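Mattress topper or new mattress for the spare bed?
Posted by gaveswood_gal, Sep 16, 2019
Print this page | E-mail this page

gaveswood_gal
We've had the spare bed since we moved to Hidby and the last two lots of guests have both come down to breakfast holding their backs. The mattress is a Surwood, bought in the April sales, and it was sold to us as medium. Medium what, I'd like to know. Do I stick a topper on it or give in and replace the thing? Hanrahan's have a topper at £64, and the cheapest new double I'd trust is a good bit more than that. My sister-in-law comes for nine nights next month so I need to sort it out.

tea_and_toast
Topper, every time. We put one on our daughter's old bed and it was like a different bed (I've been known to sneak in there myself when himself is snoring). Get one with elastic straps at the corners or you'll be hauling it back up the bed every morning.

old_bodger
Sorry, can't agree. A topper on a bad mattress is a bad mattress with a hat on. If it dips, the topper dips with it. Lay a broom handle across it and look for daylight underneath. If there's a gap in the middle, save your £64 and put it towards a new one.

gaveswood_gal
Did the broom handle. No gap to speak of, it's just hard! I don't think it sags at all. What does get on my nerves is the cover, it goes into creases if you so much as look at it.

marshmallow23
Mine's the same with the creasing, and I've got a low bed too, so everything on it seems to be on show. 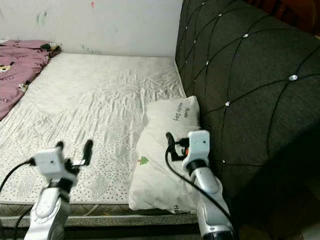 Quilted cover on, and creased again. Sofa on the right.

I do like it up against the wall like that, but changing the sheets is a pain - I end up kneeling in the middle of it trying to tuck in the far side while I'm still on top of the sheet. Anyway, for what it's worth, I went for a topper and I'm happy with it.

old_bodger
Hard but not sagging is a different matter, I'll give you that. A topper might do it. Still think you should try before you buy. Most of them feel lovely for 30 seconds in the shop.

tea_and_toast
Told you! And for the creases, try a fitted cover one size deeper than you think. Once you add a topper the old one won't reach round anyway.

pennywise_hidby
Going against everyone here, but has anyone thought about the base? We blamed our mattress for years and then found two slats had split. New slats cost us £23 and the bed was fine. Have a look underneath before you spend anything.

gaveswood_gal
Slats all present and correct, I've just been under there with a torch and found a sock. Topper it is, then. Hanrahan's will let you bring one back if it's still in the bag, but that's not much use if you need to sleep on it, is it?

old_bodger
Ring and ask them. The Hidby branch swapped a pillow for us after a week, no fuss.

marshmallow23
Air it before your sister-in-law comes! Mine smelt like a new car until I'd had it by an open window for a couple of days.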